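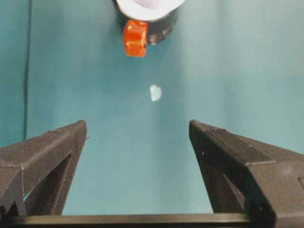

3.2 The work surface

Before we could say anything useful about how people sort small things, we had to decide what they would be sorting on, and this took us a good deal longer than we had planned. In the first weeks of the Justesano study we used whatever tables were in the room. Two had a wood pattern with a strong grain, one was a glossy white, and the last had a speckled gray top that hid small dark buttons so well that we were still finding them at the end of the afternoon. When we looked over the early sorting times, we could see that the table a person had been given mattered nearly as much as the mix of pieces in front of them, and we set those sessions aside.

We then drew up a short list of what we wanted from a surface. It had to be plain, with no lines that a person might use as a guide for making rows. It had to be matte, so that a lamp or window would not leave a bright spot in the middle of the work. And it had to be a color that almost none of our pieces shared. That last point gave us the most trouble. The Kurian button collection, from which all our pieces were drawn, holds 4000 items and seems to contain every shade of cream, tan, brown, black, and red that a button maker has ever thought of, along with a surprising amount of navy. A white surface swallowed the shell buttons and a black one swallowed the coat buttons. A mid gray was fair to everybody but made the people who tried it complain of feeling tired, and we took their word for it.

Teal was suggested by Reece Whitlock, who had sewn costumes for many years before joining the project and had always laid out trimmings on a blue-green cloth at home. We were a little doubtful at first, but we went through the collection with a swatch in hand and found only five pieces close enough in color to be missed at a glance. These were taken out and kept in an envelope. Everything else stood out well, including the clear buttons, which had been lost on every other color we tried.

Figure 3 gives a close view of the teal surface from a steep angle above. Readers who plan to repeat our work may find it helpful to notice two things. The first is how plain it is, with no grain or marking for the eye to settle on. The second is that even a plain surface does not look the same all over. Toward the upper right, where the light falls more directly, the color is a little paler and looks almost washed out, while at the left and lower center it is deeper and cooler. The change is soft and has no edge to it, and a person working at the table might never remark on it, but for pale pieces it is worth knowing about.

Figure 3. The teal work surface, seen from above, with a gentle shift in tone from the lighter upper right to the cooler left side.

We handled this unevenness in a simple way. We did not try to light the whole table perfectly, which would have called for more lamps than the room could take, and which would also have made the setting feel much less like a kitchen table or a sewing room. Each person instead did half of their trays from one side of the table and half from the opposite side, so that the lighter part of the surface fell on both hands in turn. The blinds were kept down and the Astent lamp stayed in one place, with a small piece of tape on the floor to show where its foot belonged. (The tape was replaced in March after a very thorough cleaning of the floor.)

In all, 18 people took part in the main study, and between them they sorted 103 trays. Every tray began in the same way. The pieces were tipped gently from a Flovau cup onto the middle of the work area, and the person was asked to put them into groups in whatever way made sense to them. We gave no rule about size, color, or number of holes. We had expected most people to start with color, and many did, but quite a few spent their first minute simply spreading the pieces out until none were touching. We came to think of this spreading as a part of the sorting in its own right, and it is treated separately in Section 4.

The room left around the pieces turned out to be important here. On the earlier, smaller tables people tended to stack, or to push finished groups to the very edge, and they often had to stop and rescue a button that had rolled away. With a wide open stretch of teal in front of them they made looser groups and left broad gaps between one group and the next. Several people also kept what we called a "maybe" patch — a loose little gathering of pieces that did not yet belong anywhere — and they came back to it again and again as the other groups took shape.

One matter of upkeep should be mentioned for anyone setting up something similar. Dust and lint show up on teal far more than they did on the speckled gray, and a bit of pale thread can easily be taken for the edge of a clear button. We wiped the surface with a dry cloth between trays and looked it over once from a low angle before tipping out the next cup. Notes on the cleaning, together with the position of the lamp for each session, were kept on the same sheet as the sorting times.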